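Teaching by the thousand
23 December 2024

Vodari's data lead in Irkthorpe has been recording arm movements since June. The task is plain: grip a small wooden cube above a dark, gold-veined surface.
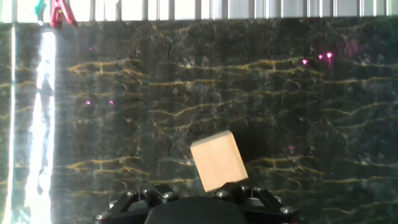
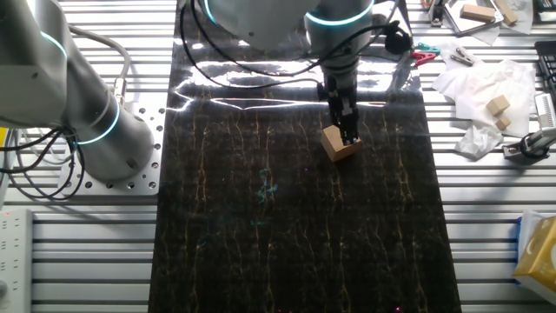
"We have 1,018 usable runs," the lead said. "The target is 4,000." A further 413 were thrown out, mostly for mislabelled start times.

Glare is kept in on purpose. "If the training set is all matt grey, the model fails on the first shiny bench."

Each run is checked by three people before it goes to Gosaritz for training. The next batch will use smaller blocks.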